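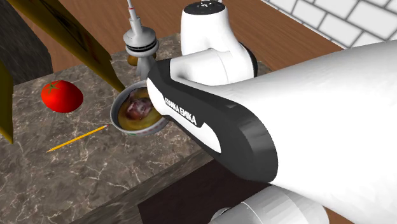

Prurnwood Kitchen Swap – your questions answered

What is the swap?
A morning where people bring jams, pickles, bread and seedlings and go home with somebody else's! Our next one is on 7th April in Prurnwood village hall, doors open at ten.

Do I need to book?
Yes please, just a name and a rough idea of what you're bringing. We have 23 tables and they do fill up (the March swap was packed and so much fun).

What can I bring?
Anything you made or grew yourself. Chutneys, marmalade, honey, cordials, sourdough starter – we love starter. Please label jars with the ingredients and the month you made them. No raw meat or home-canned fish.

How do I swap?
Put a slip next to each thing you fancy, with your name and your offer. Slips stay out for an hour, then the trading starts and it gets wonderfully noisy.

I've never made jam. Can I still come?
Of course! Lilla Kovács runs a beginners' table and will happily talk you through setting points for as long as you like. Her plum and walnut is a treat.

Can children come?
Yes, under-14s are free with an adult. Everyone else pays two pounds towards the hall.

Related
Szűcs plum jam, step by step
Rillutmont seed swap: dates
Which jars can I reuse?

This site uses cookies. Accept / Settings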